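Plevell Community Baseball Program
Interim Progress Report to the Cordier Fund
October 2020
Prepared by Yoga Mangundap, Program Manager

Purpose of this report

This report covers the first half of the grant awarded to the Plevell Community Baseball Program for youth and junior play at the Rurport and Trerkilcombe grounds. It describes work completed, work delayed, and the position of the budget as of the close of the fall season. A final report will follow under the terms of the grant agreement.

Registration and play

The program registered 70 players for the fall season across the two grounds. Four teams were formed, two in the younger division and two in the junior division. The original plan called for a full home-and-away schedule. After the spring season was canceled, the schedule was rewritten as a shorter season with no travel outside the district, and the Fund approved that change in writing.

Of the 19 games on the revised schedule, 14 were played. Three were lost to rain at Rurport, where the infield drains poorly on the first-base side, and two were called off when the visiting side could not field enough players. The rained-out games were not made up. The league allowed them to stand as unplayed, and standings were decided on winning percentage.

Players in the younger division were limited to two innings on the mound per game. Coaches kept pitch counts on paper cards and turned them in to the program office after each game. Record keeping was good at Trerkilcombe and uneven at Rurport, where several cards from the opening games were never turned in. A scorer has now been assigned to collect them at the field before teams leave.

Coaching

The grant supports coach training in three areas: throwing mechanics, base running, and catching. The throwing and base running sessions were held as planned and were attended by every head coach. The catching session was postponed because the instructor was unavailable, and it has been moved to January, when it will be held indoors.

Assistant coaches asked for more time on defensive positioning, particularly cutoffs and relays from the outfield. The program would like to add one evening on this subject. It can be paid for from the existing training line and does not require additional money.

Background checks are complete for all coaches and scorekeepers. Two first aid certificates expire before the spring season and renewal has been scheduled.

Grounds and equipment

Work at Trerkilcombe is finished. The backstop netting was replaced, the pitcher's mound was rebuilt to the correct height for the junior division, and new bases with breakaway anchors were installed. The bullpen area along the left field line was leveled and is in regular use.

At Rurport the dugout benches and the outfield fence caps are in place. The infield drainage work has not started. The first contractor withdrew, and the second quotation came in above the amount set aside. The program has asked for a revised quotation that covers the first-base side only -- the area responsible for the lost games -- and expects to have it before the end of the year.

Catcher's gear and batting helmets were bought in youth and junior sizes. All helmets were inspected at the end of the season and one was retired with a cracked ear flap.
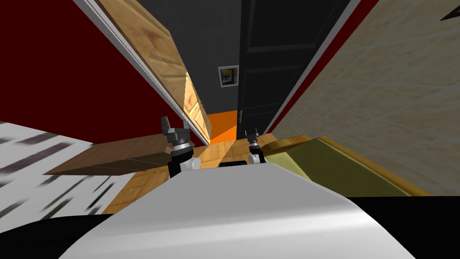

Budget position

Spending on coaching and equipment is in line with the approved budget. Spending on grounds is below plan because of the delay at Rurport. Umpire fees were lower than expected owing to the unplayed games, and the balance remains in that line.

The program requests permission to carry the unspent grounds money into the second half of the grant period. No transfer between budget lines is requested at this time. If the revised drainage quotation is still too high, the program will write to the Fund separately before making any commitment.

Plans for the second half

Indoor winter practice will open in January with hitting and catching sessions for both divisions. Registration for spring will open at the same time, with returning players given first choice of places. The program intends to add a third junior team if enough players sign up, and Trerkilcombe has confirmed that field time is available.

The spring schedule will include open dates at the end of the season for makeup games. Questions about this report may be sent to the Program Manager at the Plevell office.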